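4.3 Enregistrement des démonstrations (tâche « cubes »)

Cette section s'applique au poste à bras unique équipé de la pince noire à deux doigts. Elle suppose que l'étalonnage (section 3) est terminé et que le logiciel d'acquisition Tunex est installé sur le poste opérateur.

4.3.1 Préparation du poste

1. Vérifier le serrage des brides jaunes sur le châssis métallique. Un jeu du châssis rend l'étalonnage caduc.
2. Mettre le bras sous tension et attendre la fin de l'autotest.
3. Débarrasser le plan de travail en bois de tout objet étranger à la tâche.
4. Poser les quatre cubes (rouge, vert, bleu marine, noir) à l'extrémité du plateau la plus éloignée de l'opérateur.
5. Amener la pince au-dessus du groupe, doigts vers le bas, sans contact avec les cubes ni avec le plateau. 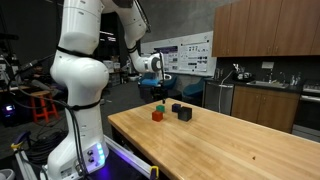 6. Dans Tunex, ouvrir le projet et choisir le profil « Sosto ». La limite de durée d'un épisode est fixée à 315 secondes ; au-delà, l'enregistrement s'arrête et l'épisode est rejeté.
7. Saisir les initiales de l'opérateur. Ce champ est obligatoire : il sert à répartir les épisodes entre apprentissage et validation.

ATTENTION : aucune personne ne doit se trouver dans le rayon d'action du bras pendant un enregistrement. L'opérateur garde l'arrêt d'urgence à portée de main.

4.3.2 Variation des positions de départ

Un modèle entraîné sur une disposition unique ne généralise pas. Modifier la disposition des cubes entre deux épisodes selon la grille fournie en annexe B :

1. Permuter au moins deux cubes, ou changer leur écartement.
2. Conserver les cubes dans la zone atteignable par la pince.
3. Faire varier aussi la hauteur et l'orientation initiales de la pince.
4. Ne pas déplacer les caméras. Tout déplacement impose de reprendre la section 3. 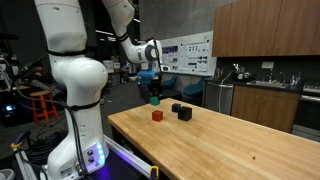
5. Lancer l'enregistrement, exécuter la tâche d'un mouvement continu, puis revenir en position d'attente avant d'arrêter.
6. Attribuer une étiquette à l'épisode : « réussi », « échec » ou « à revoir ». Les échecs sont conservés dans un répertoire distinct et ne doivent pas être supprimés.

Note : les corrections en cours de trajectoire (reprise d'un cube mal saisi) sont admises et utiles à l'apprentissage. Les pauses de plus de 2 secondes ne le sont pas.

4.3.3 Volume et contrôle

Prévoir environ 200 épisodes valides par consigne avant un premier entraînement. Le jeu de référence livré avec le profil en compte 2 529, toutes consignes confondues.

En fin de série, exécuter la vérification automatique. Elle signale les images manquantes, les écarts d'horodatage entre caméras et bras, ainsi que les épisodes sans étiquette. Les épisodes signalés sont à relire un par un ; le rejet groupé est désactivé par défaut.

Toute modification de la grille de l'annexe B est à faire valider par Vira Zinchenko ou, en son absence, par Kalevi Kinnunen. Indiquer le numéro de révision de la grille dans le champ « Remarques » de chaque série.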